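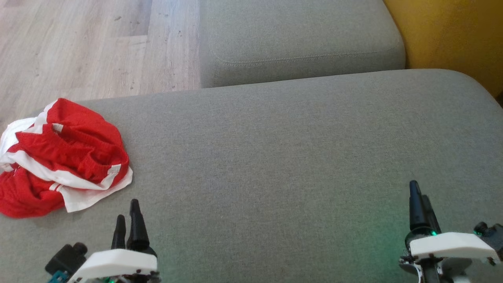
Why does a policy trained on more demonstrations do worse than one trained on fewer?

I have been working through the Skestach write-up on folding and tidying clothes with two arms, and there is one result I keep going back to. They train the same network twice. The first time it gets 1,284 demonstrations from everyone who took part, and the second time it gets only 288 of them, chosen by some sort of filter. The smaller set wins on the folding task. I was always taught that more data is better, and I had rather planned my whole spring on that footing, so I'd be very grateful if someone could explain it in ordinary language. I have a modest set of my own (200 demonstrations, all clothes) and would like to know whether I should be throwing some of it away.

Posted by pegbasket

Lukian Stasiv

It mostly comes down to how much the people doing the demonstrating agree with one another. A policy of this sort learns by copying. You show it what the cameras saw and what the arms did next, over and over, and it tries to guess the arm movement from the view. If one person always picks up a garment by the waistband and another always starts from the hem, then the same view has two quite different right answers attached to it. A simple network will split the difference and reach for somewhere in the middle, where there is nothing much worth holding. Add more people with more habits and you have more of that, however many demonstrations you pile on.

The filter in the Skestach paper is a good deal less mysterious than it sounds, by the way. They train a rough first model on everything, then score each demonstration by how badly the model predicts it, and they drop the ones with long pauses and the ones where the hands go back and forth before settling. I had a go at repeating it last January with our own recordings, which were made by 13 people of very mixed patience (I was one of the worse ones, I'm sorry to say, I dither terribly at sleeves). Taking out the pauses alone got us most of the improvement. The clever scoring part added a little, and I wouldn't swear to it being more than luck, as we only ran it with one random seed.

Two cautions before you start deleting. The first is that the filtered policy in the paper was tested on garments laid out much as they were in training. If you read down to the later tables, once the clothes are bunched up or started in a new place, the gap between the two policies closes a great deal, and for the hardest starting positions the big set comes out slightly ahead. So the variety was doing something useful after all, it was just being drowned out by the muddle. The second is that the choice of model matters. Kovalchuk's version, which predicts a whole stretch of movement at once and can keep several possible plans in mind, minds the disagreement far less. If you are using something like that you may see hardly any benefit from filtering.

With 200 I'd keep the lot on disk and simply trim the standing-about from the beginning and middle of each one. Train on that, and then train again leaving out whichever person's demonstrations look least like everybody else's, and compare the two on starting positions you haven't used before. It is a dull few evenings, but you will learn more about your own data than any paper can tell you. Do write back and say how you got on, I'd love to know!

udcombe_tinkerer

More data is better if it's good data. Have you tried Pruta? It has a trim setting.

Marrowfat

I agree with nearly all of Lukian's answer and would only add a small thing about the pauses. Please don't cut every one of them. When I was doing this at Udcombe I set the trimming far too keenly and lost the short stops where a person closes the fingers and waits for the cloth to be properly held before lifting. The policy then learned to lift straight away, and it came up with nothing in its grip again and again. It took me an embarrassingly long while to find the cause, and I blamed the learning rate, the camera mounting and the weather before I looked at the recordings themselves.

What I do now is keep any pause where the fingers have moved just beforehand, and trim the others down to a fraction of a second. I also watch a handful of the trimmed recordings right through with a cup of tea before I start a training run. pegbasket, if all of yours were made by one person I'd expect the filter to do very little for you, so it would help to know how many of you were demonstrating.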